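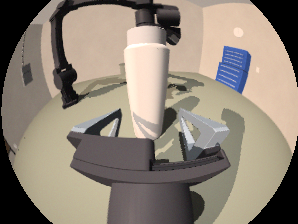
The pale bottle-like shape, with a silver finger either side.

Okay, can we talk about insoles? I know, thrilling stuff. But I've been running in the flat floppy ones that come with the shoes for years, and then my left arch started grumbling every time I went past 19 minutes (I timed it, I'm that person) and I finally went looking for something better.

There's a little shop in Warnerton called Sirnetti that I must have walked past 800 times thinking it sold luggage. It does not sell luggage! It sells running bits, and at the back there's a wall of insoles sorted by arch height. I stood on a squishy pad in my socks, felt very silly, and came out with a pair of Zasines in a 42, which they trimmed for me at the counter.

First impressions — stiff. Really stiff. I wore them round the house while I did the washing up and nearly took them out again. The leaflet says to build up slowly, an hour or so a day, and I'd normally ignore that sort of thing but my arch was having none of it. 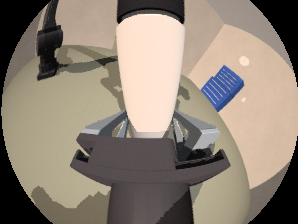
Cream and upright, in the gripper's grasp.

By the second week I'd stopped noticing them, and that's about the nicest thing I can say about an insole. I did the loop by the canal, then the hilly one past the allotments, and the arch kept quiet on both. My heel rubbed a bit on the hills, so I swapped to thicker socks and that sorted it.

Now, the other pair. I'd also ordered some Paulík ones online before I found the shop, because they were on offer and I have no willpower. They're softer and a lot lighter, and they feel lovely for the first mile or two. After that my foot slid about in the shoe and I got a blister on my little toe. They've gone into my walking boots, where they seem much happier.

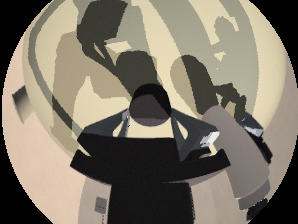
Dark and round against all that cream-yellow.

Would I buy the Zasines again? Yes, and I'd go back to the shop for them too, if only for the free trimming (I'd have made a right mess of it with the kitchen scissors). They say to replace them after around 200 hours, so I've started a tally on the back of the calendar and keep forgetting to fill it in.

Next job is laces. Mine come undone on every single run, double knot or no double knot, so if you've got a favourite kind please tell me in the comments!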